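## Bag Work at Tisholm

The afternoon demonstration at Anico's Tisholm site used a wall hook, a trash can and a supply of shopping bags. Thin film has no fixed shape, so each grasp has to be planned fresh.
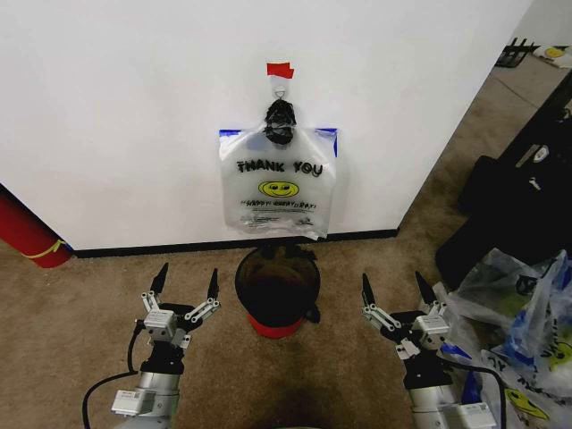 *The bag station, with both grippers open on either side of the can.*

Tanvir Matubbar, who runs the cell, has logged 929 trials since January. Of those, 277 ended in a dropped bag — most of them before the fingertips were changed. Benedito Pacheco handles the control software and caps arm speed at 50 percent for visitors.

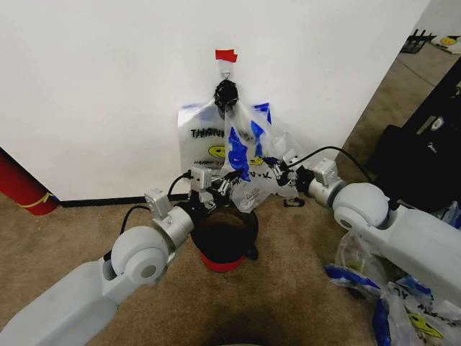 *Two grippers hold the lower part of a bag over the can.*

Anico plans to repeat the demonstration at its Carker site.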